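30/08/2020

# Looking after a wooden worktop

I do love a wooden top! Ours has had years of hot summers, bread dough and spilt beetroot, and it still comes up beautifully with very little fuss. A few things I've picked up along the way:

**Every day.** Warm water, a drop of washing-up liquid and a well wrung cloth. Wipe with the grain and dry it straight away with an old tea towel — puddles are what do the damage.

**Stains.** Sprinkle on coarse salt, rub with half a lemon, leave for 10 minutes and wipe clean. Tea rings usually go first time (beetroot wants two goes, and turmeric is a law unto itself).

**Sanding.** Start with 100 grit if it's rough, then finish with 200. Long, light strokes, always along the planks, and hoover up every bit of dust.
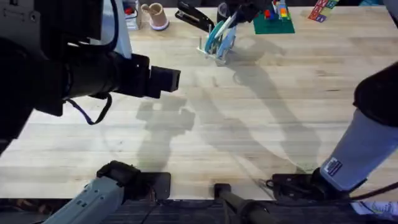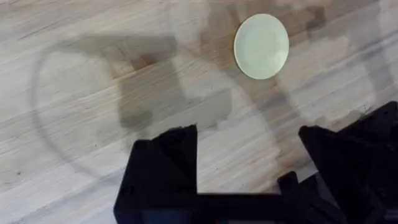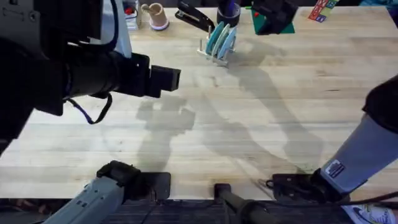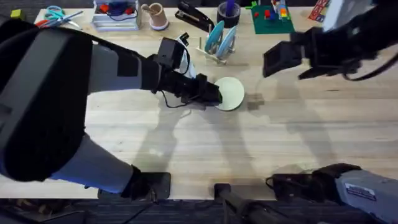

Pale wood, long grain.

**Oiling.** My favourite part! I use the Keseo food-safe oil, though plain mineral oil from the chemist does nicely too. Pour a little puddle in the middle, spread it thinly with a lint-free rag, wait 20 minutes or so and buff off whatever hasn't soaked in. Do it again the next evening. The colour gets richer with each coat, and it smells lovely if you add a bit of beeswax to the last one.

Oily rags can heat up on their own with some oils, linseed above all, so lay them flat outdoors to dry before they go in the bin.

**Scorch marks.** Light ones sand out. For deeper ones I go in gently with a cabinet scraper, then oil that patch twice.

I'll be doing ours again in September, before the heating goes on. Next time, chopping boards — the warped ones too!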